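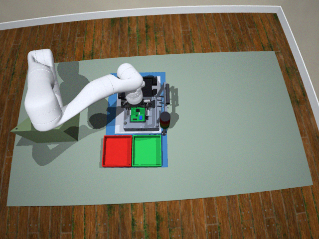
Robot arm and electronics test station, computer rendering.

How to apply for a Vikodier Journalism Exchange placement

The Vikodier Exchange places working reporters with partner newsrooms in Tutine and Stomutow for one month. Applications open in December. Please read all the steps before starting the form.

1. Confirm that you are eligible
Applicants must have at least two years of paid newsroom experience and a passport valid for the whole placement. Freelance reporters may apply with a letter from an editor who has published their work.

2. Choose your work samples
Submit 2 published pieces, one of which must be local reporting. Work in a language other than English should carry a summary of no more than 200 words. Broadcast items may be sent as a link — please check that it opens without a password.
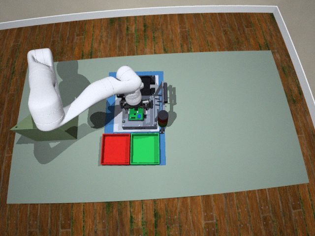

3. Write your statement
Explain which beat you wish to follow and what you intend to bring back to your own newsroom. Applicants for the science and technology desk in Stomutow should name a subject they have already covered.
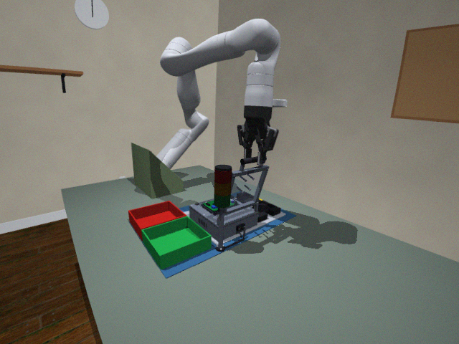
The statement should also give your preferred host city. The panel will try to respect this preference but cannot guarantee it.

4. Send the form
Quote reference 2887 in the subject line and send all documents in a single message before 5 p.m. on the closing day. Late applications will not be considered.

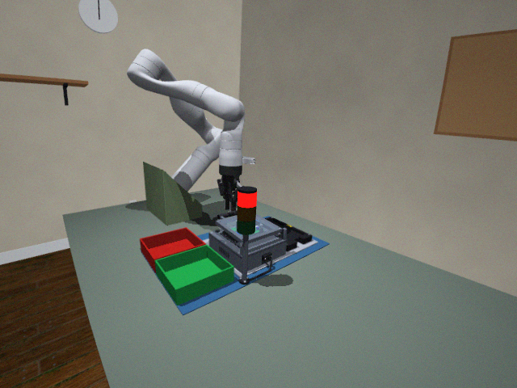

A rendered view of the arm and gripper over the testing station.

5. Prepare for the interview
Shortlisted applicants will be invited to a 30-minute interview at the Odoi Press Centre or by video call. Questions about travel or visas should be addressed to Abdul-Rahman Nartey, Exchange Coordinator.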